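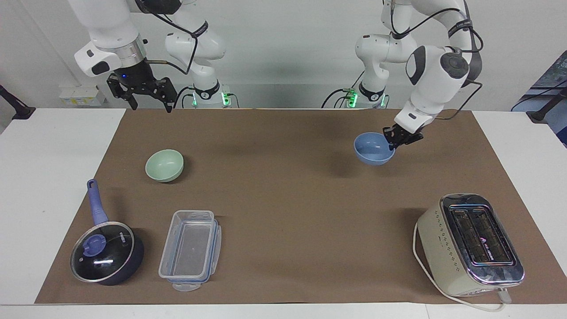

How to cover a white table with brown paper (and when not to bother)

Every guide to protecting a work table tells you to buy something. A silicone sheet, a cutting mat, a fitted vinyl cover with elastic corners. I've bought all of them at one time or another and most are in the garage. What stays on my own white table is a long strip of plain brown paper, and I'd like to explain how to put one down without the wrinkles, because most of the instructions I've read are either wrong or selling tape.

First, the claims. Paper won't save a table from a pan straight off the burner. I have seen this repeated on several craft sites and I don't believe any of the people repeating it have tried it. It won't stop a puddle either. It does catch crumbs, drips, pencil marks and the gray scuffs that the unglazed foot of a bowl leaves on a white surface. If that's your problem, read on. If you want something to cook on, buy a trivet.

What you need

Heavy brown paper on a roll, wide enough to cover most of your table. Mine is a Danisura roll that cost $23 and has lasted since August. The thin stuff sold for wrapping parcels tears the first time you drag a saucepan across it.

Low-tack tape. Painter's tape is fine. Jerkonex makes a "surface-safe" one at twice the price, and I couldn't tell the two apart after they came off.

Scissors, a long ruler, a dry cloth.

Step 1. Clean the table and let it dry

Wipe it, dry it, then leave it for 18 minutes or so. You'll be tempted to skip the wait. Damp under paper shows up as a ripple that never goes flat again, and then you blame the paper.

Step 2. Cut it short

This is where I disagree with nearly everybody. The usual advice is to cut the paper longer than the table and fold it over the edges. Folded edges catch on sleeves. They also pull the sheet sideways every time you lean in, and the fold line is the first place it rips. Cut it a couple of inches shorter than the tabletop at each end and leave a bare margin along the front and back. You lose a bit of coverage. You'll live.

Step 3. Get the curl out

Paper off a roll wants to go back to being a roll. Turn it so the ends curl down toward the table and pull the whole length slowly over the table edge, once in each direction. Ezequiel Cordero, who taught the bookbinding class I took, irons his on low with no steam. I tried it. It works, and it takes longer than the job deserves.

Don't weigh the corners down overnight with books. All you get is four flat corners and a hump in the middle.

Step 4. Tape the back edge first

Lay the paper down, line up the back edge and put a short piece of tape at each end of it. Smooth forward with the cloth, from the middle out. Then tape the two front corners. Four pieces, each no longer than your finger. A continuous strip along every side looks tidy for a day, but paper swells and shrinks with the weather, and with no slack anywhere it buckles.

Step 5. Put your things on it and see what happens

Don't test it by admiring it. Set out what you'd normally use. For a kitchen table that could be a couple of small ceramic bowls and a saucepan. Pick a bowl up by the rim and set it down again. Slide the pan a few inches by the handle. If the paper moves with it, your back tape isn't holding. If the bowl rocks, there's a ridge under it, and you should peel the front corners and smooth again before you add more tape.

Handles are worth a thought here. A long saucepan handle sticking out past the front of the table will get knocked sooner or later, paper or no paper. Point it back toward the middle.

Step 6. Replace it before it gets sad

When it's stained, take it up. I've been told you can flip it and use the other side. You can, if nothing has soaked through, but something always has. Peel the tape back low and slow, at a flat angle. On a painted table, test a piece somewhere hidden first. "Surface-safe" on a label means whatever the label maker wants it to mean.

Is it cheaper than a real mat?

Less than the paper people claim. A reader, Ga-eun Ha, wrote to say she'd gone through 90 feet in one winter with two kids who paint. At that rate a wipe-clean mat wins easily. For me, changing it every few weeks, paper comes out ahead, and I like being able to write on it. Measurements, a shopping list, whose bowl is whose.

I also looked at the Flostov coated paper, the kind with a shiny side. Drips bead up nicely. Bowls skate around on it, though, and tape lets go of it within the hour. I gave the rest of the roll to my sister for lining shelves, where nothing has to stay put.

A few things people ask

Does the color matter? White paper on a white table shows every crumb and glares under a bright lamp. Brown is easier on the eyes and pale dishes stand out against it.

Can I use spray adhesive? Please don't.

What about cut-up grocery bags? Fine for a small table. The seams and printing are annoying, and you'll have joins exactly where you want to put something down. Overlap them by an inch and tape underneath.

Updated 1/29/22 with the note on coated paper.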